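Conception de jeux vidéo - Séance 5 : la latence, ou pourquoi c'est toujours la faute de la manette

Rappel de la séance précédente : le joueur appuie, le jeu lit, calcule, affiche. Entre les deux bouts de cette phrase, il se passe du temps. Le joueur l'ignore tant qu'il gagne.

1. Le budget d'une image
À 60 images par seconde, le moteur dispose de 16,7 millisecondes pour tout faire : lire les entrées, déplacer les objets, gérer les collisions, dessiner. Une entrée arrivée juste après la lecture attend le tour suivant. Ajoutez l'affichage, puis un téléviseur qui « améliore » l'image sans qu'on lui ait rien demandé, et le saut part quand le personnage est déjà dans le trou.

2. La mémoire tampon d'entrée
On conserve l'appui pendant quelques images et on l'exécute dès que c'est permis. Dans Kirau, le prototype de Libor Holub, la fenêtre est de 5 images. Il l'avait d'abord fixée à 2 : les testeurs ont trouvé le jeu « injuste », puis « généreux » après la correction. Aucun n'a deviné ce qui avait changé - ils ont félicité le graphiste.

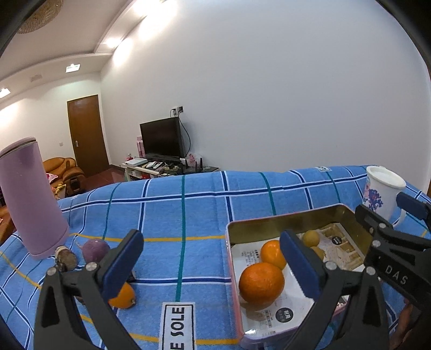

Nappe à carreaux bleus, devant un mur clair.

3. Le temps du coyote
Même principe, appliqué au bord des plateformes : le saut reste possible un court instant après avoir quitté le sol. C'est un mensonge, et le joueur y tient beaucoup. Trop long, il se voit ; à zéro, on reçoit des courriels.

À ne pas confondre avec le tampon : l'un pardonne l'appui trop précoce, l'autre l'appui trop tardif. La confusion revient chaque année dans les copies.

Pour la prochaine fois : lire le chapitre de Radoslava Baláž sur les manettes sans fil et régler les deux fenêtres dans votre projet. Notez les valeurs essayées, y compris les mauvaises.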